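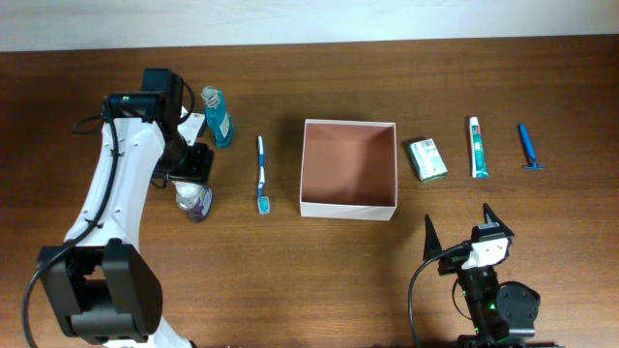

4.2 Who reads the waiver

Our second set of records covers 1,086 liability waivers signed at gyms, trampoline halls and one axe-throwing bar in Stitholm. Each signer was later asked to name any right given up by signing. More than 80 percent could not. A fair number named the right to a refund, a right the waiver had left alone, and one man was sure he had donated an organ.

Negri and Hajji argue that shorter forms would fix this. We had hoped so too - one of us wrote the short form used in the second half of the study, and was rather proud of it. Recall did improve, but by only 2 percentage points, and the gain was limited to signers who had been made to wait at the desk. Boredom seems to do more for contract law than good drafting.

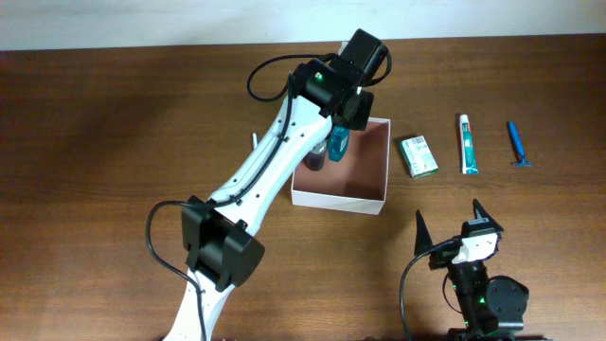
The courts, for their part, tend to ask whether a careful adult had a fair chance to read the document. Munteanu calls this figure "the patient customer" and doubts that anyone has met him. In our records the median signer spent less time on the waiver than on choosing a locker. Figure 2 (see the appendix) plots signing time against form length; the line is close to flat, and the longest form was also signed the fastest.

None of this settles whether such a waiver should hold up.
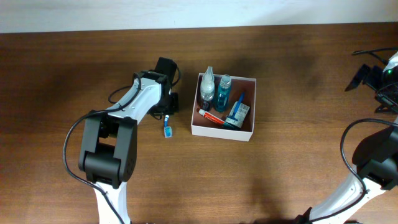

A rule that voids every unread waiver would void nearly all of them, along with most leases and every phone contract the authors have signed. Tudose proposes a middle course in which the clause giving up a claim for negligence must be read aloud by staff. We tried this at a single site with 67 customers. Recall rose sharply, and so did complaints from the staff, who asked whether they could play a recording. Section 5 takes up the recording.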